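공용 작업실 월간 안전 점검표 및 의견 (7월)

점검 장소: 퀸타나 공용 작업실 2층 전체, 탕비실, 계단참
작성: Zdislava Kollár
표기: 양호 / 보완 / 불가

이번 달도 점검표를 펼쳐 봅니다. 칸만 채우고 끝내면 금방인데, 저는 자꾸 옆에 말을 적게 되네요. 지난달에 의견란이 길어서 오히려 좋았다는 분이 계셔서 이번에도 마음 놓고 길게 씁니다. 바쁘신 분은 '보완'이라고 적힌 곳만 보셔도 됩니다.

1. 출입구와 통로

1-1. 비상구 앞 적치물 없음: 양호
지난달에 접이식 의자가 비상구 옆에 기대어 있었는데 이번에는 말끔했습니다. 치워 주신 분, 고맙습니다.

1-2. 통로 폭 80cm 이상 확보: 보완
창가 쪽 통로가 택배 상자 때문에 좁아졌습니다. 줄자로 재 보니 제일 좁은 데가 40cm였어요. 톤니어에서 온 상자들인데, 받으실 분은 이번 주 안에 자리로 옮겨 주세요. 무거우면 저를 부르셔도 됩니다. 허리는 아직 튼튼합니다.

1-3. 계단 미끄럼 방지띠: 보완
위에서 세 번째 단의 띠가 한쪽 끝부터 들떠 있습니다. 임시로 눌러 붙여 두었지만 장마철이라 오래 못 갈 것 같아요. 스콕톤에 새 띠를 주문했고, 도착하는 대로 계단 전체를 갈겠습니다. 그때까지는 난간을 꼭 잡고 다녀 주세요.

2. 소방

2-1. 소화기 압력 게이지: 양호
모두 바늘이 초록색 안에 있습니다. 계단참 소화기는 먼지가 뽀얗게 앉아 있어서 닦아 두었습니다.

2-2. 감지기 시험 버튼: 양호
오전 7시에 눌렀습니다. 일찍 나와 계시던 분이 깜짝 놀라셨지요. 다음부터는 문에 쪽지를 붙여 놓고 누르겠습니다.

2-3. 비상조명등 점등: 보완
탕비실 쪽이 켜지기는 하는데 20분을 못 버팁니다. 배터리 문제로 보이고, 펀드브리지에 교체를 문의해 둔 상태입니다.

3. 전기

3-1. 멀티탭 문어발 연결: 불가
죄송하지만 이건 '불가'로 적을 수밖에 없었습니다. 멀티탭에 멀티탭을 꽂고, 거기에 또 선풍기와 전기주전자를 같이 꽂아 두셨더라고요. 더운 건 저도 압니다. 그래도 주전자는 꼭 벽 콘센트에 바로 꽂아 주세요. 확인한 자리에서 뽑아 두었고 다음 점검 때 다시 보겠습니다.

3-2. 누전차단기 시험: 양호
딸깍 하고 잘 내려갔습니다. 시험 전에 작업 저장하시라고 한 바퀴 돌며 말씀드렸는데, 못 들으신 분이 계셨다면 정말 미안합니다.

4. 탕비실

4-1. 냉장고 문 패킹: 양호
패킹은 멀쩡한데 안에 있는 반찬통은 멀쩡하지 않았습니다. 이름 없는 통은 말일에 비웁니다.

4-2. 싱크대 아래 누수: 양호
마른 휴지를 깔아 두고 하룻밤 지나서 봤는데 그대로 말라 있었습니다. 지난봄에 고생한 걸 생각하면 참 반가운 일이에요.

4-3. 세제와 식품 분리 보관: 보완
표백제가 설탕 옆에 있었습니다. 아래 칸으로 옮기고 뚜껑도 다시 조여 놓았으니, 쓰신 뒤에는 그 자리로 돌려놓아 주세요.

5. 책상과 작업면

5-1. 음료 용기 위치: 보완
음료는 뚜껑 있는 컵에 담거나, 뚜껑이 없으면 전선과 멀리 두는 게 우리 작업실 약속입니다. 예쁜 머그를 쓰시는 마음은 저도 잘 알지요. 저도 집에서 가져온 컵이 아니면 커피 맛이 안 나는 사람이라서요. 두는 자리만 조금 더 신경 써 주시면 좋겠습니다.

5-2. 책상 앞으로 늘어진 케이블: 보완
의자를 빼다가 발이나 무릎에 걸리기 쉽습니다. 케이블 클립은 비품함 둘째 칸에 넉넉히 있으니 마음껏 가져다 쓰세요. 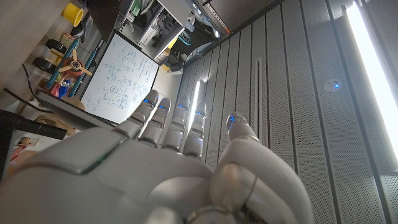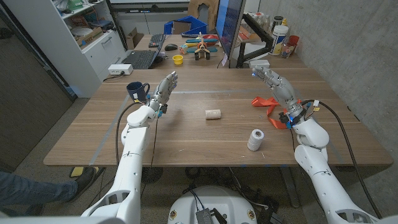 두 번째 사진: 테이블 왼쪽 뒤편의 남색 머그, 그리고 앞쪽 모서리 너머로 내려간 검은 케이블 (5-1, 5-2)
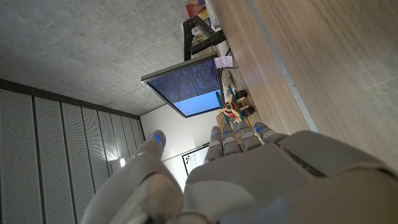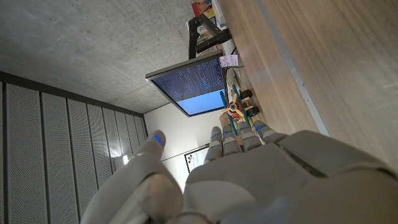
6. 구급함과 비상 연락망

6-1. 구급함 내용물: 보완
반창고가 거의 떨어졌습니다. 다들 어디를 그렇게 베이시는지 걱정이 되네요. 소독약은 유통기한이 남아 있고, 반창고는 200매들이로 한 통 신청했습니다. 쓰신 분은 옆 공책에 한 줄만 남겨 주세요. 혼내려는 게 아니고, 같은 데서 자꾸 다치면 그 자리를 고치려고 그럽니다.

6-2. 비상 연락망 게시: 양호
새로 오신 분들 번호까지 넣어 다시 붙였습니다. 글씨가 작다는 말씀이 있어서 크게 뽑았어요.

다음 점검 전까지 할 일
- 창가 통로 상자 옮기기
- 계단 미끄럼 방지띠 교체
- 탕비실 비상조명등 배터리 회신 확인
- 3-1 재점검
- 반창고 채우기

틀린 곳이나 제가 빠뜨린 곳이 보이면 점검표 여백에 연필로 적어 주세요. 볼펜도 괜찮습니다.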